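Varnora House – Kitchen and Pantry Inspection
Checklist with comments
Inspection date: 12/01/2019
Inspector: Rhiannon Gape
Areas covered: main kitchen, dry pantry, staff corridor, rear exit
Previous inspection: June

Marking: P = pass, A = attention needed, F = fail, N/A = not applicable. An item marked A is to be corrected before the next inspection. An item marked F is to be corrected before the area is used again. Comments follow the item they refer to.

1. Floors and walkways

1.1 Walkways clear to full width – P
1.2 Floor tiles intact, no raised edges – A
Two tiles by the pantry threshold have lost grout on the corridor side. No movement under foot. Regrout before the edges start to chip.
1.3 Mats lie flat, backing intact – P
1.4 Wet floor sign available and stored at point of use – A
The sign was in the rear exit lobby, behind the door. Return it to the hook beside the mop sink.
1.5 Floor drain covers seated – P

2. Electrical

2.1 Outlets within reach of sinks have ground-fault protection – P
Test and reset buttons worked at every outlet tried. The outlet behind the Genia mixer could not be reached without moving the mixer and was tested at the panel.
2.2 Cords free of cuts, tape repairs and crushed sections – F
The cord on the Skyrme slicer is flattened where it passes under the table leg, and the outer jacket has opened. The slicer was unplugged and tagged out during the visit. Do not tape. Replace the cord and route it along the back of the table.
2.3 No extension cords in permanent use – P
2.4 Electrical panel accessible, door closes – P
Panel 408 had boxes in front of it in June. The space was clear this time. The floor marking is worn and should be repainted while the area is free.
2.5 Circuit directory complete and legible – A
Circuits added for the new dishwasher are not listed.

3. Work surfaces and edges

3.1 Surfaces free of open cracks, pits and loose sections – P
3.2 Exposed edges and corners smooth – P
3.3 Sealant at wall joints continuous – A
Sealant has pulled away from the wall behind the prep sink. Cut out the old bead completely before applying new material. A second bead laid over the first will not hold.
3.4 Stone surfaces resealed according to schedule – A
The log has no entry after June. Either the work was skipped or it was done and not recorded. Maintenance to confirm which.

Stone needs a slower check than steel or laminate. A natural vein and a fine crack can look alike under ceiling lights, and the usual mistake is to mark one as the other. Run a fingernail across the line. A vein is normally flush with the polish, while a crack will often catch. If the result is unclear, wipe the area with a damp cloth and watch it dry. An open crack holds a dark line after the surface around it has dried. Dark, heavily veined stone takes longest, and a low flashlight held almost level with the counter helps more than extra overhead light. 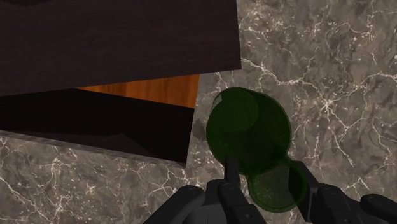
Skyler asked whether the water test means anything on a counter that was sealed recently, given that fresh sealer can bridge a hairline crack and keep the water out. The objection is fair. On a recently sealed surface a negative water test should be treated as inconclusive, and the fingernail and low light checks repeated at the next inspection. The note has been added to the instructions for item 3.1.

Cleaning products also belong under this section. Vinegar and other acid cleaners etch marble and leave dull spots that are hard to tell from wear. Any cleaner in use at the prep counter should be a neutral cleaner, correctly labeled.

4. Storage and shelving

4.1 Shelving fixed to wall or otherwise secured against tipping – F
The tall unit in the dry pantry has one bracket missing and one bracket held by a single screw. Unload the top shelf now. The unit must not be used above shoulder height until both brackets are fixed into studs.
4.2 Heavy items stored between knee and shoulder height – A
Flour sacks are on the top shelf of the same unit. See 4.1.
4.3 Load ratings posted – P
4.4 Step stool available, feet intact – P
4.5 Chemicals stored apart from food, in labeled containers – A
A spray bottle of Vumell degreaser had a handwritten label with the product name only. The hazard statement is missing. Use the printed labels in the binder.
4.6 Safety data sheets current – P

5. Fire safety

5.1 Extinguishers mounted, sealed and in date – P
5.2 Gauges in the green zone – P
5.3 Monthly check tags initialed – A
The tag on extinguisher 258 is missing an entry. The gauge reads correctly and the pin is in place. Do not fill in the missing entry after the fact; start again from the present month and leave the gap.
5.4 Hood filters clean and seated with no gaps – P
5.5 Hood suppression pull station visible and unobstructed – P
5.6 Exit doors open fully without key or tool – P
The rear door drags on the sill in the last part of its swing. It opens to full width and passes, but the bottom hinge should be looked at.
5.7 Emergency lights operate on test – A
The corridor unit came on and faded within the test period. Replace the battery.

6. Hot surfaces and water

6.1 Hot water at hand sinks within set limits – P
6.2 Steam line insulation intact – P
6.3 Dry oven mitts at each oven – A
Two pairs had worn through at the thumb. Both were thrown out. Reorder before the weekend shift.
6.4 Burn supplies in first aid kit – P
The burn gel is in date. The adhesive bandages are low.

Summary of failed items

2.2 Slicer cord. Tagged out. Release only after the new cord has been fitted and checked.
4.1 Pantry shelving. Top shelf to be unloaded, brackets to be replaced.

Comments on the form

The wording of 1.4 still gives trouble. Some users mark it P when a sign exists anywhere in the building. "Point of use" means within sight of the sink or drain that the sign is meant for.

Section 3 was previously a single line reading "counters OK." Splitting it has added 3 minutes to the walk-through – acceptable, given that the sealant problem behind the prep sink would have passed under the old form.

Item 5.6 should be tested from the inside, with the door fully latched first. Pushing a door that is already ajar proves nothing about the latch.

Copies: kitchen office, maintenance binder.
Signed: R. Gape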